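Workshop notebook, November: the breakfast corner, and what the bread tells me about the flour

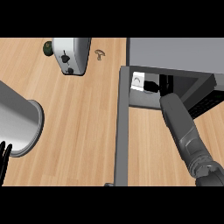

Written by: the test bakery bench, Vidmont
Filed under: bread, toasting, keeping quality

Morning, before the first dough.

I continue from the page before, where I had stopped at the question of why the Banent loaf browns so fast when it is toasted. The colleagues at the mill asked again for an answer and I don't have it yet. I write down what I have.

The two flours are still Cemura (the white one, fine, a little yellow when you look at it next to paper) and Banent (with more of the bran left inside). Both doughs were made with the same water, the same salt and the same old starter. The water was 42 percent less cold than in the summer notes, or so I first wrote, and then I saw that this is nonsense, one cannot say percent for temperature like this. I crossed it out in the paper book. I keep it here as a warning to myself.

Quantities for one tin: 589 g flour, salt as usual, starter 200 g. The strange number comes from the tin. I filled the tin with water, weighed it and calculated back, and I prefer to keep the number as it came. Last year somebody rounded it in the shared sheet and we had dough hanging over the side.

Kneading was by hand for both. Cemura came together quickly and was silky. Banent stayed sticky for a long time and then, after a rest of 15 minutes, it was a different dough. I should have rested both. I rested only the Banent, and so the comparison is already a little crooked. For next time: rest both, also when one does not need it.

First rise. Banent was faster. I had expected this, the bran brings food for the starter. I marked the level on the jar with tape. The tape fell off the Cemura jar when it became damp, so for the second half of the rise I have only my eyes. It had a dome and it trembled when I moved the jar, and I called it ready.

Shaping went well. I am still not good at making the skin tight without tearing it. The trick with the wet scraper works better than flour on the hands, at least for the Banent.

Baking. Both tins were on the same shelf, turned one time. The left side of this oven is hotter, as we all know, and the turning does not repair it completely. Crust color of the two loaves was nearly the same when they came out, the Banent a little redder. I tapped the bottoms. Both sounded hollow.

Late morning, the next day.

Cut both loaves with the long knife. Cemura crumb is even, soft, and the slice bends before it breaks. Banent crumb has bigger holes near the top and a dense line near the bottom, one finger from the crust. I think the dense line is from my shaping, and I will not blame the flour for it.

Then the toasting. Same slice thickness as well as I could manage, same setting, one flour after the other and then in the other order, so that the warm toaster would not always help the same bread. In both orders the Banent slice was darker. The difference is easy to see at the edges and smaller in the middle. So the order is not the explanation.

What can it be? My ideas, in no special order:

More sugar left in the crumb. The Banent rises fast, but maybe the starter also frees more sugar than it eats. A test would be a longer rise, until the dough is almost too old, and then toast again. If the browning becomes weaker, I am on the right road.

Less water in the slice. A dry slice browns earlier. I did not weigh the slices before toasting. This was stupid and it is the first thing to do next time.

The color of the bran itself. It can be that I only see a darker slice because the bread was darker from the beginning. I need an untoasted slice lying next to the toasted one, for both flours.

A colleague wrote under my last entry that the Shih method (hot water on a part of the flour, then cooled, then mixed into the dough) keeps the crumb moist and changes the toasting very much. I have read the sheet about it two times. I would like to try it with the Cemura first because it is the easier dough, but not in the same week as the other tests. Otherwise we change two things together and learn nothing from either.

Taste. The toasted Cemura is clean and a bit boring, good with something salty on it. The toasted Banent has a smell like nuts and a small bitterness at the dark edges. With butter I don't notice the bitterness. Without butter I do.

Keeping. The rest of both loaves is in cloth, cut side down. On the evening of the second day the Cemura was already firmer at the cut. The Banent was not.

To do:
weigh slices before and after toasting
rest both doughs
new tape for the jars, the kind that stays on when damp
keep one raw slice of each for color
ask the mill if the Banent bag is from the same batch as in the spring
clean the crumbs out before the next series, they smell burnt and this disturbs the tasting

Starter fed in the evening, lid loose, on the lower shelf.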